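Drulis Culinary Institute
Baking and Pastry Fundamentals
Unit 4: Enriched Doughs
Instructor: Soledad Sosa
2024-09-12

Enriched doughs contain added fat, sugar, eggs or milk. These ingredients soften the crumb and slow the yeast, so rising times are longer than for lean doughs.

Working method
Mix the flour, milk, eggs and yeast until no dry flour remains. Rest for 25 minutes. Knead, then add the butter in small pieces – it should be soft but not melted. Cover and refrigerate for 16 hours.

Shaping
Divide the dough by weight. Each student prepares two braided loaves. Strands should be of even thickness, with slightly tapered ends. Proof until the dough springs back slowly when pressed. 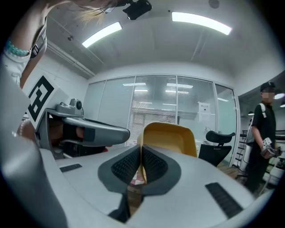
Fig. 1. Gripper with dark grey fingers and textured pads.

Assessment
Students submit one loaf and a written record of dough temperatures at each stage. Records are due at the start of the next class. Late records lose 2 points.

Reading
Olivares, Yeast Breads for the Small Bakery, chapter on brioche and challah.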